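Everything in a tray: an afternoon with Aino Rautiainen

Aino Rautiainen has a rule about trays, and she explained it to me before I had my coat off. A part is in a tray, or a part is in use, or a part is lost. There is no fourth condition. "People will tell you there's a pile," she said. "A pile is just lost with company."

She runs the parts bench at Kavanagh, a small repair and reuse shop where old control boards, motors, switches and the odd solenoid come to be sorted, tested and, with luck, sent out again. By her last full stocktake, in July, the shop held 3,931 parts. She is proud of the number and also a little embarrassed by it, the way some people are about cats.

The trays are plastic, and each one gets its label in marker, written by hand on the rim. I asked about printed labels. She gave me the look of a woman who has been asked about printed labels before.

"We had a label printer. It was called the Nerkow, and it jammed if you breathed near it. We spent two days peeling its stickers off the floor. A marker costs next to nothing and it has never once asked me to update it."
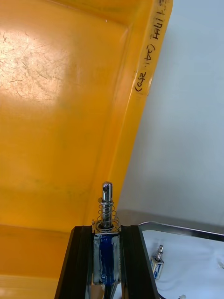

The writing does smudge, she admits. Her colleague Bianca Pană goes around every so often rewriting the worst of it, and the two of them disagree about sevens. Bianca crosses hers. Aino considers this showing off.

"She says it's clearer," Aino said. "Clearer than what? It was already a seven."

Bianca, who was eating a sandwich within easy earshot, said that she once lost an hour and a half looking for a tray that began with a one. She offered no further comment and went back to the sandwich.

I wanted to know what happens to a part once it leaves its tray, and the answer involved a lot of flat surfaces. Boards are laid out on white because dropped screws show up on it. Wires stay near whatever they are meant to plug into. Nothing gets stacked on a circuit board, and that includes your phone, your lunch and the other circuit board.

"Gravum stacked theirs," she said, naming the outfit she worked for before this one. "Beautiful boards, all of them scratched. They had a spreadsheet of the scratches. That's where their effort went."

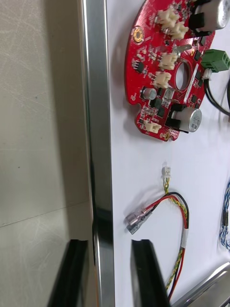
A red circuit board laid out on white, with a loose wire harness below it.

She has a soft spot for anything with a connector she can recognize, and a low opinion of anything glued shut. The shop's own cataloging system, Dravov, has 2,374 entries so far. I pointed out that this was well short of the July stocktake.

"Yes," she said. "Thank you."

The rest are on paper, in a binder, in Bianca's handwriting, sevens and all. More than 900 of those entries are for fasteners, a category Aino would happily sell by the bucket. Bianca will not hear of it. She has them by length.

By four o'clock I had been allowed to sort a handful of switches and had put two in the wrong tray. Aino moved them without a word. Then she handed me the marker and asked me to fix a label that had rubbed thin, and watched while I wrote it out.

It had a seven in it. I crossed mine, and across the room Bianca put down her sandwich.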